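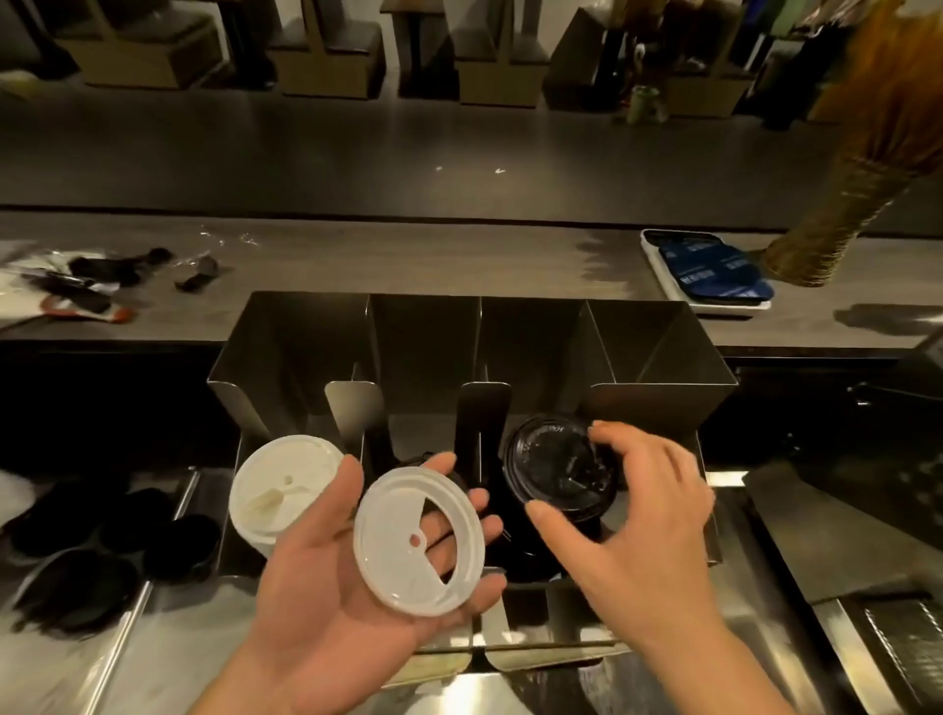

Deckel sortieren an der Theke

Im Café Brunik gehen an einem vollen Vormittag fast 94 Becher zum Mitnehmen über die Theke. Die Deckel dafür kommen in einen Halter aus Edelstahl mit senkrechten Fächern — weiße und schwarze getrennt. Vor der Mittagszeit wird neu einsortiert.

Der weiße Deckel mit dem kleinen runden Trinkloch wird in der linken Hand gehalten, die rechte ist am schwarzen. Auf der Ablage hinter dem Halter steht das Tablett mit den dunkelblauen Untersetzern.
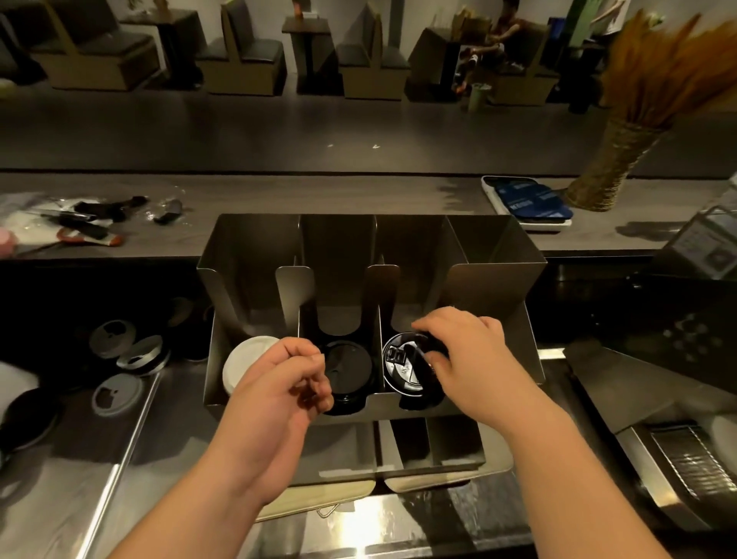
Schwarze Deckel im Stapel, links daneben lose graue auf der Arbeitsfläche.

Zusammenstellung der Galerie: Zoia Maksymiv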